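Chapter 2
Care of the Gripper Fingers

In the first chapter we put the Moroz arm on its base and connected the Clellik gripper to it. The arm can now move, but a cell which moves is not yet a cell which works well. Most of the small troubles a technician meets in the first months begin at the fingers, and they are easy to repair if they are found early.

The gripper has two fingers with a dotted grip surface. Between the dots, dust and paper fibres collect slowly. When the dots are full, a thin object such as a leaflet starts to slide, and the beginner often answers by raising the closing force. Please do not do this before you have cleaned the fingers. More force bends the paper and wears the surface, and the dirt stays where it was.

At the Givwood training workshop the fingers are cleaned after every 800 grips, and the whole check takes 20 minutes. Your own cell may need a different interval - soft cloth gives more fibres than cardboard does.

In this chapter you will learn:
how to clean the grip surface with a soft brush and a damp cloth
how to compare the height of the fingertips
how to replace a worn finger and set the zero position again
how to write the result in the Skonoseo service book

Before you start, stop the arm, switch off the power of the gripper and wait until the lamp on the controller is dark. Keep the removed screws in a small dish.

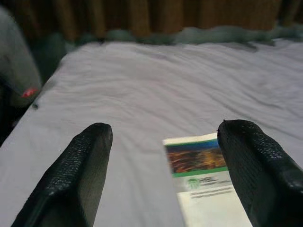 A thin, flat object is the best test of a clean pair of fingers, and it is also the most difficult one. We therefore begin with paper in section 2.1, and leave boxes and bottles for the later exercises.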